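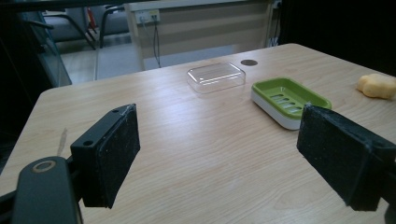 Home Forums House & Kitchen Cleaning and Tidying New posts Search Log in

Soap dishes that don't turn into a swamp

kettleside
Right, I have finally emptied the cupboard under the sink and the survivors are out on the table awaiting judgement. Clear plastic box, rectangular, not deep. Green and white soap dish with slots in the top. Yellow sponge. They've been living together under there since January and I don't think it has been a happy household.

My question is about the soap dish. The green tray sits on a white base, and the idea is that the water goes down through the slots and the soap stays dry. What happens in our house is that the water goes down through the slots, meets a lot of soap coming the other way, and the pair of them set like custard. Do I keep it, or go back to a saucer like my mother?

Firomance
Keep it. You have to empty the base though. I suspect you're not emptying the base.

kettleside
I am emptying the base. I emptied it in January.

Firomance
Well then.

Apolinar Robles
I'd bin the lot and put the soap straight in the plastic box. Ours has lived in a sandwich box for years and it's perfectly good soap.

marrowfat_jim
A sandwich box is the worst place you could put soap. It has no way out for the water. You're making soup.

Apolinar Robles
You take the lid off, Jim.

marrowfat_jim
Then you're making soup with the lid off.

Darko
Slots need to run towards the tap or they don't drain. We had one the same sort of colour and it was hopeless until I turned it round.

marrowfat_jim
They're slots. Water doesn't know where the tap is.

Darko
I'm only saying what worked for us. Also it stopped my husband catching it with his sleeve, so that may have been a factor.

Braulio Varela
Stand the bar on its long edge overnight. It looks daft but a thin edge is all that touches the tray and it dries both sides. I do the same with the sponge. Works with anything except those little round guest soaps, which roll into the sink and hide under the washing-up bowl.

kettleside
Tried standing it up last night. It was lying down again this morning with a pattern of stripes on it like a grilled chop.

Can we talk about the sponge while I've got you all here? It's pale yellow, a bit irregular round the edges, nice and soft. I can't remember if it was for the bath or the car.

Firomance
If you can't remember, it was for the car.

Hetcombe lass
Dusting. A clean soft sponge, barely damp, is better than any cloth on skirting boards. And don't throw out the clear box! I keep mine for spare soap, unwrapped, with the lid left off so it hardens up. An old bar lasts far longer than a new one – my gran kept hers in with the sheets and I've never met anybody cleaner.

Apolinar Robles
So soap in a box is fine when she says it.

Hetcombe lass
DRY soap, Apolinar.

marrowfat_jim
Thank you.

Kakon
Just buy liquid. Over 20 posts of this by bedtime, I can see it coming.

Braulio Varela
Liquid soap is a bar with water in it, sold at the price of a bar. And then you've got a pump that clogs, and you stand there hitting it with the heel of your hand while your dinner guests listen.

Kakon
I have never once hit my pump.

kettleside
Decisions so far, in case anybody wants to object:
Soap dish stays and goes back by the tap. Base to be rinsed when I do the sink, so more often than quarterly.
Sponge is on skirting boards. I've told it.
Clear box has gone upstairs with two spare bars in it, no lid, among the pillowcases.

Darko
Which way round is the dish?

kettleside
Towards the tap.

marrowfat_jim
Oh for heaven's sake.

Firomance
Vinegar for the white part if it's gone chalky, by the way. Leave it half an hour and use an old toothbrush on the underside, then rinse it well or your hands will smell of chips.

Apolinar Robles
Ours is still in the sandwich box. I've had a look and there is a small amount of soup.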